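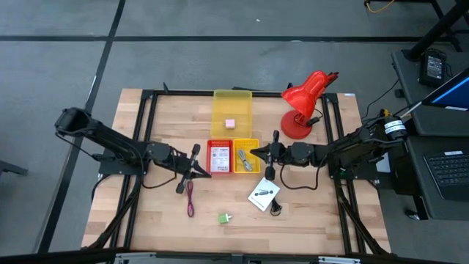 Brayan Restrepo asked why a shop would ever count its stock by hand when the register already knows how many of everything got sold. I gave a rushed answer at the end of class and I didn't like it much, so let me try again, and then we'll get on to reordering.

Courses > Running a Small Shop > Handouts > Stock and Reordering

Search handouts Go

The register knows what went through the register. It has no idea about the candle that got dropped, the two mugs you gave your sister, the box that came in short and got signed for anyway, or the blue one that was rung up as a green one because the green label was easier to reach. Every one of those puts a little gap between the number in the system (I'll call that the book number) and the number on the shelf. The gaps are tiny and they pile up! By the time you notice, a customer is standing there asking for something your computer swears you have.

So we count. There are two ways to do it.

The full count

Everything, all at once, usually once a year, usually with the doors closed and somebody's cousin helping. You need it for your year-end books anyway. It's tiring, people make mistakes after the third hour, and the mistakes you find are so old you'll never work out where they came from. Still, do it. Use count sheets that leave the book number off, please. If people can see what the answer is supposed to be they will find that answer, and I include myself in this.

The rolling count

You count one shelf or one drawer at a time, a bit every morning, and work your way around the shop. I love this one. It's ten minutes with a coffee, and when the number is off you can often still remember why. Count the fast sellers and the expensive things more often than the rest. The greeting cards can wait.

When the count and the book disagree, count again before you change anything. Then look in the other places the item could be: the window display, the returns shelf, the wrong bin next door. Only after that do you correct the book, and you write down the reason, even if the reason is "no clue." A page full of "no clue" next to the same item is telling you something.

The Malier notebook problem

We'll use this for the rest of the unit, so keep it handy. The shop is Gandora (stationery and gifts, one room, one stockroom the size of a closet). They sell 900 Malier notebooks a year, pretty evenly through the months. They buy them from Dresis, 300 to an order, and an order takes a month to arrive.

First question everybody gets right: how many orders a year? Three, so one lands every four months.

Second question: how many notebooks do they sell while they're waiting for a delivery? Divide the 900 by twelve and you get 75. That's the number that matters most in this whole handout. If Gandora waits until there are fewer than 75 on the shelf before ordering, and sales carry on as usual, they run out before the truck shows up.

Third question, and this is where the room split last time. They do a count and find 157. Do they order today? Going by the 75, no, they've got a bit over two months of stock and the delivery takes one. They can wait. But I heard some good arguments from the back row about school starting up, and about Dresis being late, and I don't want to squash those. They lead straight into the next bit.

A cushion for bad weeks

The 75 assumes that nothing odd happens, and something odd always happens. So you add some extra on top, which the textbooks call safety stock and which I call the cushion. Your reorder point is then what you sell while waiting, plus the cushion. How big should it be? Look at the worst month you can remember and see how far it went past a normal one. Look at the latest delivery you ever had. For most small shops a couple of weeks' worth of sales is a sensible start, and you can fiddle with it later. Write the reorder point on the shelf label or on a card tucked in at the right depth in the pile -- a plain old card still beats a lot of software.

Please don't use the same cushion for everything. Running out of your best-selling notebook costs you sales and annoys your regulars. Running out of the lavender sealing wax costs you very little. 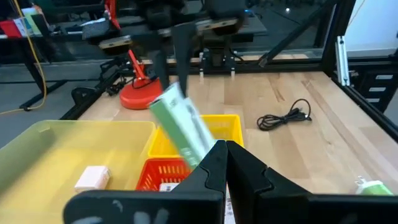 Wouldn't it be simpler to order everything on the first of the month and stop worrying about reorder points, somebody wrote on the back of their exercise sheet. It would be simpler, yes, and plenty of shops do it! If most of your stock comes from one supplier, ordering on a fixed date saves on delivery charges and saves your brain too. What you give up is speed. Something that sells out on the third sits at zero until the next order goes in, and then you wait for the truck on top of that. So shops that order by date need a bigger cushion, big enough to cover the gap between orders as well as the delivery time. A lot of people end up mixing the two, with a fixed date for the slow stuff and a reorder point for the handful of things they can't be without.

For next time

Redo the Malier problem with a delivery time of two months instead of one. Same sales, same order size. Does the 157 still look comfortable? Pick a cushion and tell me in a sentence or two how you picked it.

Then choose one drawer or cupboard at home, write down what you think is in it, and count it. Bring both lists. Mine was the battery drawer and I was nearly embarrassed enough to leave it out.

If you're doing the optional reading, skip the section with the square roots for now. We'll get to order sizes in July, with a calculator.

Contact the course office | Copyright Running a Small Shop handouts | Back to top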